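Notes from the Susberg Chore Machines meetup, 17 Sep 2025

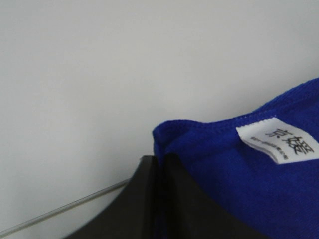
Filed under: Meeting minutes / Laundry and folding

I took the minutes again, so you get them my way. We started late and a good crowd was in the room by the time the coffee ran out. The July minutes were approved with one fix (I had the room fee wrong, it's 56 dollars a night, sorry!).

First item was the question we keep coming back to: can a machine do the laundry yet? Washing and drying, sure, we've had that for ages. It's the part after the dryer that eats my Sundays. Somebody brought up the blue cloth with the white 京媛 label sewn in below the hem, and we spent a good while on cloth in general. A mug has one shape. A towel has a new one every time you drop it, and a gripper has to find an edge or a corner in all that before any folding can start. I said I'd look for the hem, the way I do at home. A couple of people liked labels better, as a clue to which side is up, though plenty of us cut ours off the day we buy the thing, so that only goes so far.

Then the Pevlow folding numbers. Our bench log now has 2,903 tries in it, and we counted 1,900 as a fold you'd put on a shelf. I thought that sounded great! The woman who runs a guest house did not, and she has a point — she can't refold one in three before check-in. We agreed to log the time per towel too, starting next meeting, and to write down when a person steps in to help.

Second item, shop floors. Our member from the Corko store told us their floor scrubber is fine on open aisles at night and hopeless around the bottle returns, where everything is sticky and somebody has always left a cart. Restocking is still all done by hand over there. He'd pay for a machine that only faced shelves, and he doesn't care if it's slow. Some talk about whether slow is okay at home too. I say yes, if it's quiet and I'm asleep.

The Hjaltadóttir grant came up at the end. The form is half done and I have the other half. We're asking for towels, pillowcases and a used table, and we'll leave fitted sheets out of it this year (long argument, 21 minutes by my phone, and no I'm not typing it all up).

To do: I finish the grant form. Corko brings a box of shelf items for the next session. Everyone else, please bring old towels, any color, labels still on if you've got them.

Closed a bit after nine. Next meeting same room, same time, and I'll bring more coffee.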